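Chapter 4
The Desk and What Lives on It

In this chapter
Reading a desk before you move anything
Near, middle and far zones
Bottles, caps and other things that tip
Cords, clips and partitions
Your first desk log

I learned most of what I know about desks by being bad at them. My first real office job was at a small firm called Gilla, and they gave me a desk so big I figured I could never fill it. It took me until lunch. By the end of the first week I was doing all my work on a patch the size of a place mat, with everything else pushed up around it like snow along a driveway. I thought this was normal! I looked down the row and, well, it kind of was.

So this chapter slows down and looks at the desk as a place where things get picked up, opened, closed, set down and forgotten. Chapter 3 was all about storage, the drawers and shelves where things sleep. Now we're dealing with things that are awake. If you skipped Chapter 3 (I know some of you did), you can still follow along, but go back for the part on shelf depth before you try Exercise 4.6.

Let me start with a habit I'd like you to pick up. Before you touch a desk, look at what's around it. What stands behind it? Is there a wall, a window, a glass partition with blinds? Is something leaning there that has no home of its own? A tall flat thing propped against glass tells you plenty about a room. It usually means that floor space ran short, or wall space did, and the propping was going to be for five minutes.

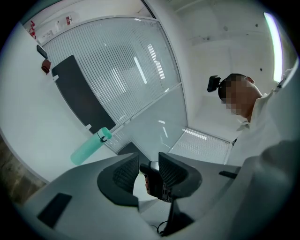
I call this the background check, and I make my students do it with their hands in their pockets. You'd be amazed how hard that is. People want to straighten the first pile they see, and then they've changed the very thing they came to study. Give it a couple of quiet minutes. Write down what's behind the desk, what's beside it and what's under it, in that order, and only then let yourself look at the top.

4.1 Three zones

Now for the top. I split every desk into three zones, and I've never found a desk where this didn't work, round ones included.

The near zone is where your forearms rest. Anything here gets moved all day long, on purpose or by elbow.

The middle zone is as far as you can reach without leaning. Things you use every hour belong here — your drink, your notebook, the pen you like.

The far zone is the back edge and the two ends. This is where small stuff drifts. Phones end up at the ends of desks, face down, next to some little box that came in the mail. Clips collect along the back edge and stay there for years.

When we first tried this way of mapping at the Stistov reading rooms, one October, the students logged 684 objects before they ran out of forms. The far zone won by a mile. I had bet on the middle zone and had to buy the coffee, so I remember that number very well.

Try drawing your own desk now, before you read on. A rough rectangle is fine (bend the ends if your desk has curved ends), with two lines across it for the zones. Don't draw the objects yet. We'll get to those in 4.3.

4.2 Bottles and caps

A bottle deserves a section to itself, I promise. It's tall, it has a narrow foot, and it's the one thing on most desks that comes in two parts. The bottle stays put while the cap wanders. I have found caps in pencil cups, in coat pockets and once inside a stapler tray, and I couldn't tell you how that happened.

Watch somebody deal with a bottle cap and pay attention to where the bottle is standing. Too close to the near edge and a sleeve can catch it. Too far back and the person has to stretch, and a stretched arm is a clumsy arm. The sweet spot is just past the near edge, straight in front of the body, where both hands can get to it easily.

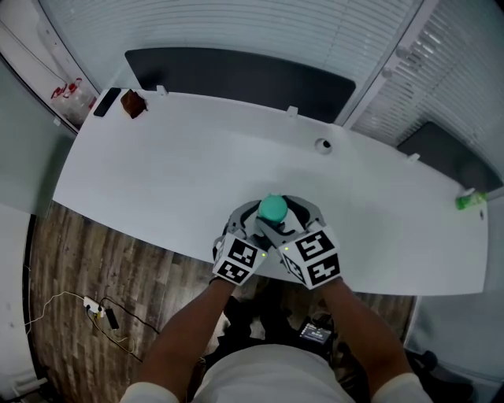
That's also why I put so much weight on clear space in front of the chair. You need room for both hands to come in from the sides and meet. In my own kitchen-table office I keep a strip there with nothing on it at all, and I guard it like a dog guards a porch. My family thinks it's funny. They also put their mail on it.

Now the floor, and please don't skip the floor. A power strip lying out with cords trailing off it is part of the desk, even though it isn't on the desk. The cords decide where the chair can roll and which end of the desk you'll walk around. In the Kereama workbook you'll find a cord sheet with 80 little boxes on it. Nearly 100 would have been better, looking back, but the page was only so long!

Try it yourself

Pick a desk that isn't yours, with permission. Do the background check. Sketch the three zones. Mark any bottle, cup or jar with a circle, and put an X where its cap or lid is at that moment. Then draw the cords as plain lines, right across the floor, as far as you can follow them.

Keep the sketch. You'll need it for 4.3, where we start moving things.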